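Counting the jobs we leave out
By Marjorie Hollis
July 12, 2023

Every January the county puts out its unemployment rate, and every January the same argument starts over what it says about Tudgate. This year the rate came in low enough that the county board called the local labor market "fully recovered." The people who run the food pantry on Strobel Street did not see it that way, and neither did most of the employers I talked to this spring.

The rate is a share of people who have a job or are looking for one. Someone who stopped looking in the past month drops out of the count. Someone who wants 40 hours and gets 12 counts as employed, the same as the manager who writes the schedule. None of this is hidden. The definitions are printed in the back of every release, and they have been close to the same for decades. The trouble starts when one figure is asked to stand in for all the rest.

So our group ran its own survey. We mailed a two-page form to 507 households in Tudgate and got most of our replies within a month. The form asked how many hours each adult worked in the past week, how many hours they wanted, whether the schedule was set more than 2 weeks ahead, and whether they had turned down work for lack of child care or a ride.

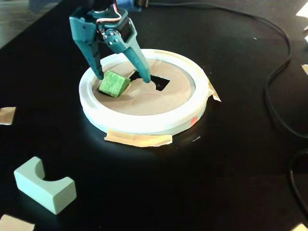

The answers on hours were the ones that stood out. A large share of working adults said they wanted more time on the job than they were getting. Many of them had two employers already. One woman wrote in the margin that her shifts at the second place were moved so often that she had lost hours at the first. She is employed twice over by the official measure, and she is behind on rent.

Child care came up less than we expected, and transportation came up more. The last bus from the industrial park leaves before the evening shift at Sirateck ends. Jamik, the packaging firm next door, runs its own van for workers, but only from the north side of town. People on the south side told us they don't apply at either place. Those jobs get listed as open for months, and then we read that there is a labor shortage.

A county that looks only at the rate would see low unemployment and open positions, and would probably spend its money on a recruiting campaign. A county that looked at hours and travel time might extend the bus line. I have asked the transit office what a later run would cost and will print the answer when I get it. 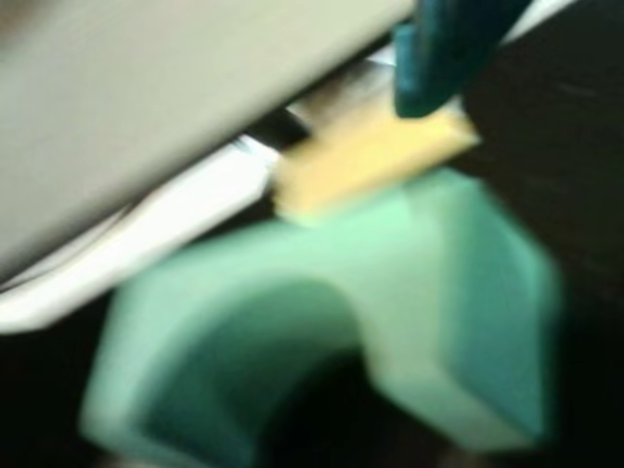
There are fair objections to a survey like ours. It is small. People who answer mail surveys tend to be older and more settled than people who don't, so we likely missed some of the renters who move most often. We also asked about a single week, and hours in retail go up and down with the season. I would not use our results to say exactly how many people are short of work. I would use them to say that the question belongs in the county's own report.

The cost of adding it is small. The county already sends a yearly questionnaire to residents on roads, parks and trash pickup. It runs 21 questions. Two more on hours and travel would fit on the last page, and the printing contract would not change. The planning office told us it would need direction from the board before touching the form.

We plan to mail a second round this coming January, this time to 500 households, with a Spanish version and a shorter section on schedules. Several readers asked for a question on benefits — mainly health coverage and paid sick days — and we are working on the wording. Anyone who wants to see the first form or the full table of answers can write to the newsletter and we will mail a copy.

Last updated: July 2023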